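Search this site Go
Textile Care and Storage – Unit 3 Handout
Lawal Okoro, August

Hanging storage and garment deformation

A hung garment carries its own weight through a small contact area at the shoulders. The stress there depends on garment mass, the width of the support, and the stiffness of the fabric in the loaded direction. Woven goods with the warp running vertically show little lengthwise change. Weft knits do, as the loops straighten under load before the yarn itself is stretched.

Two kinds of deformation are treated separately in this unit. Elastic extension recovers when the load is removed. Creep continues under constant load and recovers slowly or only in part. Shoulder bumps in knitwear are local creep at the ends of the support.

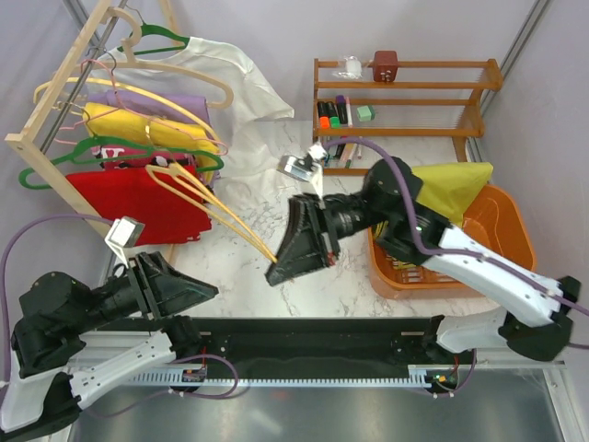 Moisture raises the creep rate in wool and viscose. A wet viscose jersey may weigh twice its dry mass, and the fiber is also weaker when wet, so the two effects add. Dry flat until the piece no longer feels cool, then hang if the construction allows it. Cotton is stronger wet than dry, but a heavy cotton knit will still lengthen at the hem.

Support width should reach the shoulder seam and stop short of the sleeve head. Too narrow a support moves the load onto the neckline – see the Pálfi sample in the lab folder, where the back neck has dropped and the front has not. Bias-cut pieces should be folded. If they must be hung, let them settle before the hem is marked.

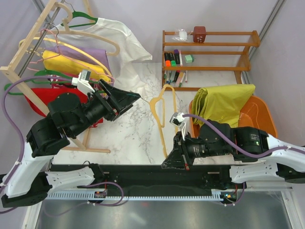
Yetunde Adeyemi objected that folding only trades one fault for another, and that a crease held under a stack for a whole season is harder to remove from wool than a shoulder bump. The point is fair for heavy stacks. Steam will usually relax both, provided the fiber has not been heat-set in the folded shape.

For the exercise, hang the test strip at 75 percent relative humidity, record its length at the start and after 2 hours, then unload it and record again. Report extension and residual extension as percentages of the original length.

Contact: Textile Care Lab, Boltthorpe
Back to top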